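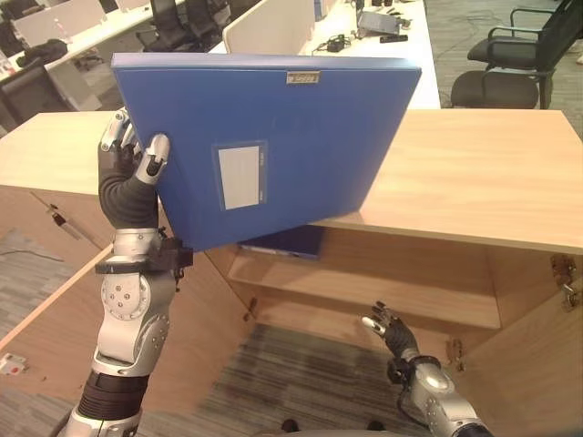

Records Assistant, part-time, Batby Tenants' Archive

Applications are open until the end of March.

We need someone to work through the paper files of the old Pirkden estate, 1,539 of them at last count, and tell us which ones are worth keeping. Our guess is fewer than most people hope. If you believe every scrap of paper is a treasure, you'll find this job upsetting.

The files are mostly repair requests, rent disputes and letters about drains. A previous consultant, Rathnayake, reported that 1,126 of them had "significant heritage value". We have read a fair few of those and remain unconvinced - one was a folder of blank order forms. You'd be expected to form your own view and write it down in plain English, a paragraph per file at most.

The work is 15 hours a week for nine months. Hours can be moved about to suit school pick-up or study, though the reading room shuts at 4 pm and we don't hand out keys. Pay is at the award rate for library assistants. There is no bonus, no "pathway", and no promise of a permanent job at the end. If the funding gets renewed we'll advertise again and you can apply like anybody else.

You will need:
a year or more of filing, records or library work, paid or not
the patience to read bad handwriting
to be able to lift a full archive carton
a willingness to disagree with your supervisor, politely

A degree is fine but won't get you an interview by itself. We use a catalogue program called Broltov, which the supplier says can be learned in an afternoon. Allow a fortnight.

To apply, send a letter of no more than 730 words and the names of two referees. Tell us about a time you threw something out at work and whether you were right to. Please leave out the words "passionate" and "dynamic". We get up to 200 letters for jobs like this and they blur together by the second cup of tea.

Questions about the files go to Renji Furukawa, and questions about pay or leave to Gizella Major, both at the Batby office. Interviews will be in person and we can't cover travel.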